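Drying clothes indoors in winter – window open or shut?
Laundry & Home board, 2 pages

mhabte29
We moved to a top-floor flat in Weldu in November and there is no dryer. Two loads a week, and the bedroom window is wet every morning. Do I open it while the clothes dry or keep the heat in?

Plerkero_Pete
Open it. A hand's width for the first few hours, door closed.

clorance
Disagree. You pay to heat the street. Buy a dehumidifier and keep everything shut. Mine pulls most of the water out overnight.

Plerkero_Pete
And what does it cost to run? The window is free.

clorance
Less than repainting a moldy wall, which I have done.

sudsline
An extra spin does more than either. Two spins, then hang shirts on hangers with a gap between them. Folding airers keep the middle damp.

mhabte29
My machine tops out low, but I can run the spin again. I do have a rack for hangers. Would you put it near the radiator?

sudsline
Near, yes – but leave room for air to get behind. Same kind of thing as mine, a black clothes rack:

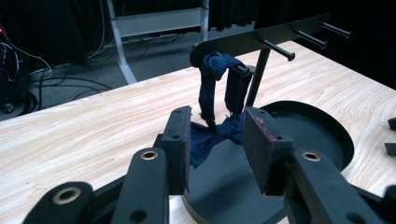

Reply 8
clorance
Fine on the second spin. I still say shut the window.

mhabte29
Will try the spin and the open window first. Towels are going to the laundromat either way.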